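Obituary writer, part time, the Skernik Courier

Our last obituarist has retired, in perfect health, to our mild disappointment. We need someone to turn a family's notes into 172 decent words by noon on Tuesday, with the grandchildren spelt correctly. You should be kind on the telephone and wary of the phrase "larger than life". Pay is £17 an hour. Tea is free and tastes it.

Send one sample (a relative, living or dead, with permission where possible) to Agathe Bodin by the end of July. 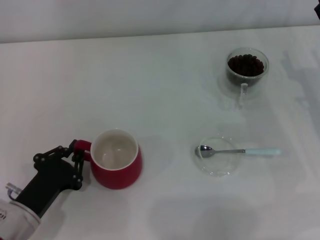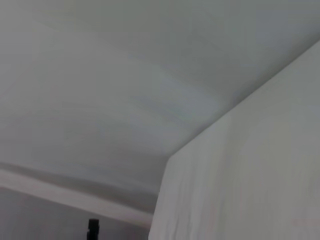
White tabletop, first picture; pale ceiling and white wall, second.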